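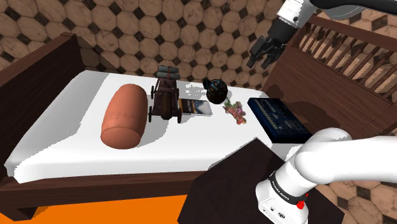

1 min read

I've been watching Umon since the days when Margareta Grecu filmed everything in one take and forgot to say goodbye at the end, so I was dead pleased to see the channel pass 3000 paying members in October. That's members, mind you, not subscribers - people handing over money every month!

Margareta put up a chatty video about it (it went live at 7 in the evening and I had my tea in front of it). She says memberships now bring in more than the adverts do, and that she'd stopped counting on the adverts anyway after a rotten spring. She wouldn't give a total, so please don't believe the sites claiming to know what she's worth. They're guessing.

The other bit of news is that Silvana Guimarães is joining to do the editing. You might remember her from Heresov, where she made those lovely long train videos with Prasert Phromma. I'm a bit sad about Heresov going quiet, but I can't wait to see what she does with Umon.

Members get three extra videos a month from now on, and the old live chats are staying up for everyone. The first of the new lot is already out and I've watched it twice.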